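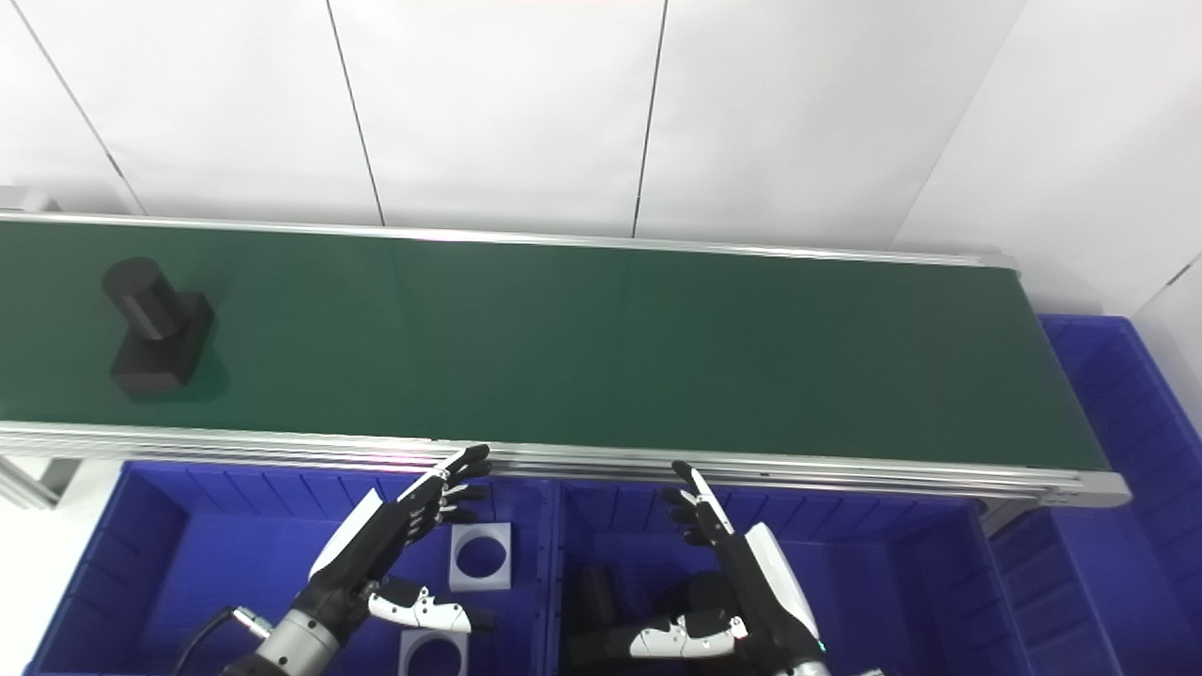 *Slide 1: green belt, black part, blue bins.*

# Waiting: a short defence of the queue

Hollthorpe Town Hall, December 2025. Slot is 14 minutes, and they will ring the bell.

**Opening**

Leave the slide up while people find seats. Say good evening. Do not thank them for queuing at the door, it gets a laugh and I want that laugh later.

Start with the post office. I spent a good part of July standing in the one on the market square with a parcel for Broraditz, which needed a customs form, and then a different customs form. By the third visit I had opinions on everyone else's stationery.

Point: we all say we hate queuing. What we hate is the other queue moving.

**Part one – the single line**

Ask for hands: who picks the wrong till at the supermarket? (All hands. If not all hands, pick on the back row.)

Explain the single line feeding several tills. One person with a bag of loose coppers holds up one till and everybody else drifts round them. With separate lines, whoever is stuck behind the coppers gets the lot. The average wait may not shift much. The temper of the room does.

Mention the Belay café, which had two lines until the spring and now has one, plus a rope. People complained about the rope. They complained that the line looked longer, and it did look longer, because it was all of it in one place.

[Slow down here. Last time I galloped.]

**Part two – being told**

A wait of 8 minutes with a sign saying so feels shorter than 5 without one. I have tested this on myself at the bus stop, with no controls whatever and in poor weather.

The Minda surgery phone line tells you your place. I was once nearly 423rd, or so it felt; I was fourth. Then they played the flute music and I lost all sense of scale.

Do NOT do the flute impression.

**Part three – pushing in**

The tricky bit, as half the audience will have done it in the car park. Be kind. Distinguish between:

- the person who did not see the line
- the person who saw it and has a question, "just a quick one"
- the person holding a place for a family of unknown size

The third gets the most tutting and, in my view, the least deserved. The quick question is never quick. It has a folder with it.

**If time is short**

Drop the café, keep the surgery. The folder line stays.

**Questions**

Someone will ask about airports. Say boarding groups are a separate talk, and that I am still waiting to be asked to give it.

Water is on the left. Clicker sticks, press twice.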